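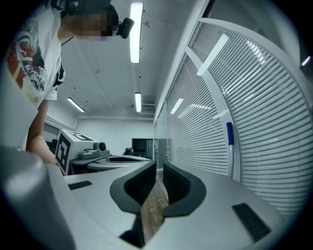

Visit report: Talavera site, tracking fault on the hand-held grippers

I visited the Clutetti office in Talavera in July to look at a pose tracking fault reported by Evaristo Bortolotti. Adelmo Greco ran the tests with me. The grippers are carried by an operator, and the recorded motion is later replayed on a Unent arm at Cloltovgate. During one replay in June the arm made a lateral jump of 135 mm and struck its own fixture. The protective stop tripped, and damage was limited to one finger pad and a bent bracket.

What the logs show

Greco had 823 recordings on the server from the same configuration. A filter for position steps above 60 mm between consecutive samples returned 55 of them. The recording that caused the collision was in the list. It had passed the existing check, which looks only at file length and missing samples. A step of that size with no gap in the data goes straight through. 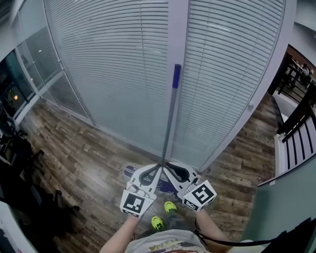 The jumps are a marker identification problem. Calibration was repeated in the morning and again at 4 p.m., with no drift worth reporting. In the affected recordings the tracker holds a correct pose, swaps to a second candidate, then swaps back. Each gripper position is taken from a cube with printed square patterns, one above each hand, and the operator here is working close to a glass partition with horizontal blinds behind it. Greco's view is that the glass returns a second image of a cube at certain angles. I think he is probably right, but we did not reproduce the fault on demand. With matte film over the lower glass we saw no swaps, in a sample too small to settle anything.

Replay side

The arm should not have accepted the file in any case. The Cloltovgate controller limits joint speed, but the replay script interpolates across a step, so the command stayed legal – just in the wrong direction.

Actions agreed

Greco adds the step filter to the upload check. Bortolotti quarantines the flagged recordings and sets a workspace boundary on the arm before replay resumes. The film stays up until the test is repeated with both grippers in use.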